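Search this site
Type and hit enter

What a year of running my own newsletter has taught me

March 7, 2019
By Yanti Manurung

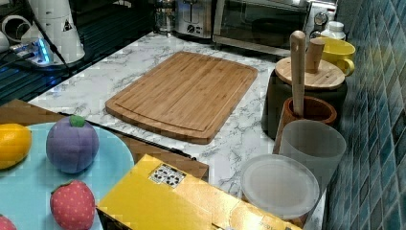
The cutting board and the toaster oven, home kitchen.

I left my job at Oddsson last spring to do email marketing for small businesses on my own. I had written newsletters there for four years, mostly for a flooring store and a chain of opticians, and I thought I knew the work. Then I started a newsletter of my own and found out how much of it other people had been doing for me.

I started with 124 names. Most of them were former coworkers, a few were clients who had told me to keep in touch, and my sister was on there twice under two addresses. I wrote to each person first and asked if they wanted to be on the list. That took most of a week. Some people said no and a lot of people didn't answer, so I left them off.

The list is at 856 now. I know people who get that many sign-ups from one giveaway, and I did try a giveaway in the summer. I offered a free review of somebody's welcome email and got a lot of new addresses in two days. Most of them never opened anything I sent after that. In the fall I took them off the list. The total dropped and it was not fun to look at, but my open rate went back to where it had been, and I pay my email service by the number of subscribers, so the bill went down too.

Sending day

I send every other week, in the morning. I used to move the time around because I had read so many articles about the best hour to send. I tried early, I tried lunch, I tried late evening. I couldn't see a difference I trusted. With a list this size, a handful of people being on vacation will change the numbers. I picked the time that suits me and stopped looking into it.

What did make a difference was the subject line, and mostly when I made it dull. "Three things I'd change on a booking page" did better than anything with a joke in it. I had one that I was very pleased with, a play on words about spring cleaning your contacts, and it was the worst of the year.

Length

Loukia Margaritis, who I shared an office with at Oddsson, reads most of my drafts before they go out. Her comment is nearly always that I should start at the second paragraph. She is usually right. I seem to need a paragraph to get going – the weather, what I've been busy with – and then I get to the thing I wanted to say. Now I write that paragraph and delete it.

I try to stay under 700 words. When I go over, I get fewer replies. I care more about replies than clicks at this point. Four of my current clients first wrote to me by hitting reply on a newsletter, and none of them had ever clicked a link in one, as far as I can tell from the reports.

Tools

People ask which service I use. I was on Getidico for the first few months. It was fine and the templates looked good, but I don't use templates. My emails are plain text with maybe one link. I moved to Skivo in the fall, which is cheaper at my size and has a better way of tagging people. The move itself was a pain. The export left out the sign-up dates, and I had to get those from a second file and match them up in a spreadsheet. If you are planning to switch, download everything before you cancel, including the reports. I lost my reports from the first two months.

I also tried Sindico for scheduling social posts to go with each newsletter. I gave it up. I was spending an afternoon on posts that brought in maybe one subscriber, and I don't enjoy writing them.

Clients

The newsletter was supposed to bring in work and it has, though slower than I had hoped. For the first five months I got nothing from it. My first client came from an old contact, Aksel Hviid, who sells bike parts and wanted somebody to sort out his order emails. The confirmation email still had the name of the previous web shop in it. We fixed that on the first day and spent the rest of the month on the follow-ups.

Since then I've had 12 paying clients, some for a single job and some every month. The monthly ones are what keep me going. I charge a flat fee for those. I started out billing by the hour and I was always either rushing or feeling bad about the invoice.

One thing I got wrong was saying yes to writing blog posts, ads and product pages as well. I'm slow at ads. I did a set for a garden center and it took me three times as long as I'd quoted. Now I pass that kind of job to Ditte Skov, who does it for a living, and she sends me email work when she gets it.

This year

I want to write a proper welcome series for my own list. At the moment new people get one email that says thanks and then nothing for up to two weeks, and I would tell any client of mine to fix that right away. There is a draft of the first two emails. The third is supposed to explain what I charge, and I keep putting it off.

I'm also giving a short talk in May to a group of shop owners, about order emails and receipts. Þórey Bergmann is setting it up and I'll put the details here when she has a room.

If you want the newsletter, the sign-up form is on the contact page. Old issues are in the archive, except for the first three, which I've taken down.

Contact | © 2019 Yanti Manurung | Back to top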